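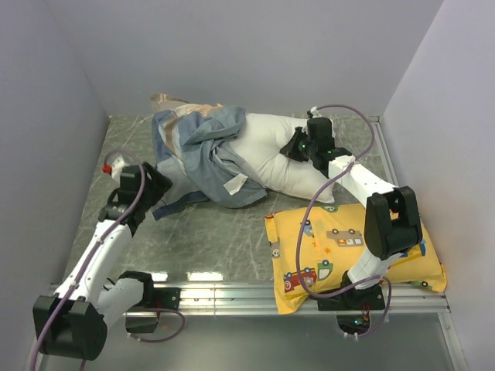
Dương House, Flurdale: Frequently Asked Questions

Last changed 1 May 2024. Please read this page before you write to us. If your question is missing, you are very welcome to ask it by e-mail.

When can we arrive?
Check-in is from 3 p.m. until 8 p.m. If your train is late, please call, and we will leave the key in the box beside the side door. The code for the box is sent by message on the day of arrival. Please do not use the front door after 8 p.m., it opens directly next to the room of our oldest neighbor.

When must we leave?
Rooms should be free by 11 a.m. You may leave your bags in the hall until the evening. The hall is not locked during the day, so please take your passport and computer with you.

How do we come from Drostent?
The number 16 bus goes from the station in Drostent to the church in Flurdale. From the church it is a walk of six minutes, uphill. In winter the last bus is quite early, and the timetable at the church is sometimes the old one. It is better to trust the timetable at the station.

Is there a place for the car?
Yes, we have two spaces behind the house. They cannot be reserved. When they are taken, you can park at the sports field free of charge, except on market mornings.

Is breakfast included?
Breakfast is included in all rooms. There is bread, eggs, fruit, yogurt and a noodle soup which my mother taught me to cook. The soup is with beef, but I can prepare it with mushrooms if you tell me the evening before. Breakfast is served from 7:30 to 10.

Can I cook in the kitchen?
Guests can use the small kitchen on the upper floor in the afternoon and evening. Please do not fry fish there. The window is small and the smell goes into both rooms.

Which kind of pillow do you have?
Every bed has one soft pillow and one firm pillow. If you have an allergy to feathers, please write this in your booking and we will make your bed with synthetic pillows only. Extra pillows are in the closet on the landing, and you do not need to ask for them.

How often do you change the bed linen?
For a stay of up to six nights we change it only if you ask. For longer stays we change it once in the middle. 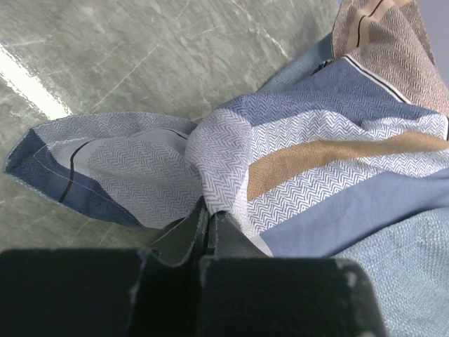 Towels are changed when you put them on the floor of the bathroom. Towels that hang on the hook stay with you. We wash everything without perfume, and many guests have told us that they sleep better for it. If you like your own pillowcase, bring it, but please look well in the bed before you leave. We have sent pillowcases by mail to four countries already.

Can I bring my dog?
Small and medium dogs are welcome in the garden room. Our own dog is called Keka. She is friendly with most dogs but does not like to share the sofa in the hall. Please bring a blanket for your dog, and do not let it sleep on the bed.

Is the house suitable for children?
Yes, but the stairs are steep and have no gate. We have a travel cot and a high chair without extra cost. Please reserve the cot when you book.

Is the house open the whole year?
We are closed in November. It is the month when we paint, repair and visit our family.

What does a room cost?
A double room costs 78 per night for two persons, breakfast included. The price is the same on weekends. The local visitor tax is paid separately in the house, in cash or by card.

What happens if I must cancel?
You can cancel free of charge until 16 days before arrival. After this, we keep the price of the first night. If you are ill, please call us and we will try to find another date together.

Is there a quiet time?
Please be quiet after 10 p.m., also in the garden. The walls of the old part are thick, but the floor is not.

I forgot something in my room. What should I do?
Write to us with the date of your stay and the name of the room. We keep lost things for six months. Postage is paid by the guest, except for toys, which we always send at our own cost.

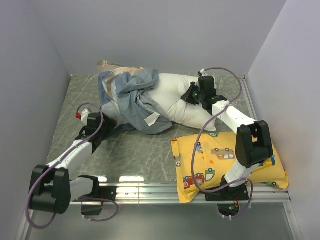 White pillow and gray-blue pillowcase

Who will answer my message?
Trinh Vũ, the owner. I read messages in the morning and again after dinner. I can answer in English, Vietnamese and simple French. For arrival on the same day, please telephone instead of writing.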